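3.2 Furniture and household objects in the collection inventories

The second group of sources consists of inventories drawn up when family collections passed from one generation to the next. We worked with two sets. The Gulyás inventory lists 1,365 items and the Staken inventory 2,257. Both cover paintings, porcelain, clocks and furniture, but they differ in how much they say about ordinary pieces. The Gulyás clerks gave a small side table the same space as a portrait. The Staken lists put whole rooms of plain furniture under a single entry — often just "sundry tables and chairs".

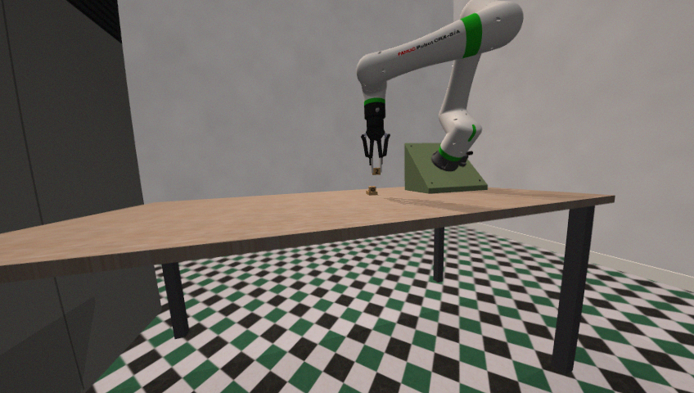
Figure 4. Robot arm with gripper holding a small wooden block above a wooden table (computer rendering).

To compare the two sets, each entry was copied into Pilex and given a room, a material and, where possible, a maker. Entries without a room were kept but left out of the counts by floor. Dates of purchase were taken from the household account books held with the inventories. Where the account book and the inventory disagreed, we followed the account book. A second reader checked every entry in which the material had been changed, and 30 of these were changed back.

Inherited pieces raise a separate problem, as the same table can appear under different names in successive lists. We matched such entries in Citix by size, room and wood, and accepted a match only when all three agreed. Surface terms were of less help, as words such as "figured" and "streaked" were used loosely by both families' clerks. The round tabletop in Figure 5, light tan with darker, slightly ruddy streaks running diagonally across the grain, could fairly be entered under either word. 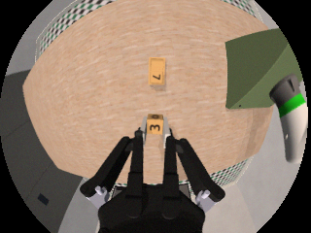
Figure 5. Round tabletop with streaky wood grain, seen from above (computer rendering).

Matching by room also depends on how long a family stayed in one house. The Staken household moved twice between lists, and its room names changed each time. For a block of entries like these we relied on size and wood alone and marked the result as uncertain. The fingertip pads in Figure 5 bracket a small block on its left and right sides, and our upper and lower limits for each measurement were set in much the same way, with a margin of 5 per cent. Matches outside that margin were dropped and are not used in Section 4.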